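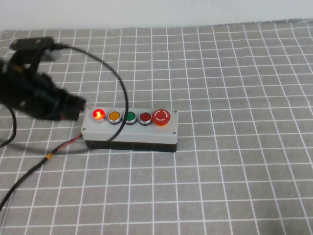
**klemmleiste_4** · 11/9/24 · Unterforum Handhabung & Greiftechnik

**Tag der offenen Tür bei Brolten in Ukitz: Tasterbedienung mit Roboterarm**

War zur Vorführung im Technikum. Aufgabe: Der Arm fährt ein Tastergehäuse auf einer Tischdecke mit Gitterdruck an und betätigt die Taster einzeln. Im Gehäuse sitzen vier Taster in Reihe (rot beleuchtet, orange, grün, dunkelrot), rechts daneben der Pilz-Not-Halt. Betätigt wird mit dem Greifer, ein eigenes Drückwerkzeug ist nicht montiert.

Laut Aushang 398 Anfahrten am Vormittag, davon 20 ohne Schaltsignal. Die Ablaufsteuerung heißt Clerkus und ist eine Eigenentwicklung.

Meine Fragen:

- Wie würdet ihr die Fehlanfahrten einordnen?
- Reicht das Gitter als Bezug für die Kalibrierung?

---

**rasterfahndung**

20 von 398 sind gut 5 Prozent. Für eine Vorführung in Ordnung, für eine Prüfstation zu viel. Zum Gitter: nein. Die Decke wirft an der Hinterkante Falten, rechts vom Gehäuse laufen die Linien krumm. Als Maßverkörperung taugt das nicht. Starre Platte mit aufgebrachten Marken, fertig.

---

**hubweg**

Widerspruch. Ob das Gitter überhaupt ausgewertet wird, steht nirgends. Wenn Clerkus relativ zum Gehäuse positioniert, ist die Unterlage egal. Mich stört eher die Leitungsführung. Die schwarze Leitung vom Arm läuft im Bogen vor der Gehäusefront herunter. Die gehört am Arm geführt.

---

**klemmleiste_4**

Zur Auswertung habe ich am Stand gefragt. Antwort: Position kommt aus dem Kamerabild am Handgelenk, das Gitter dient nur zur groben Aufstellung. Damit hat hubweg in dem Punkt recht. Die Ansicht von schräg oben auf die rechte Gehäuseseite:

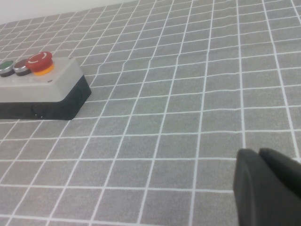
## Nachtrag: Perspektive und Not-Halt

**rasterfahndung**

Gut, dann ziehe ich das Gitter zurück. Bei so flachem Blickwinkel bleibt aber die Höhe schlecht bestimmt. Der Pilz steht höher als die beiden flachen Taster daneben. Wer mit einer gemeinsamen Z-Ebene rechnet, drückt entweder zu kurz oder fährt auf.

**hubweg**

Z-Ebene pro Taster einlernen, das ist eine Sache von Minuten. Interessanter finde ich, ob der Not-Halt im Gehäuse verdrahtet ist oder nur als Attrappe mitläuft.

**klemmleiste_4**

Dazu gab es keine klare Auskunft. Der Ablauf am Stand sah nur die vier Taster vor.

**medina_863**

Wir haben bei Medina etwas Ähnliches laufen. Die Ausfälle lagen bei uns am Tastpunkt: Wird die Kappe am Rand getroffen, verkantet sie und der Kontakt schließt nicht sicher. Mit Zielpunkt Kappenmitte und kurzer Verweilzeit am Anschlag war das Thema erledigt. Kamera nie getauscht.

**rasterfahndung**

Verweilzeit kaschiert nur den Versatz. Ich würde zuerst die Wiederholgenauigkeit messen.

**klemmleiste_4**

Im Dezember ist der nächste Termin in Ukitz. Ich frage dann nach dem Versatz je Taster und stelle die Werte hier ein.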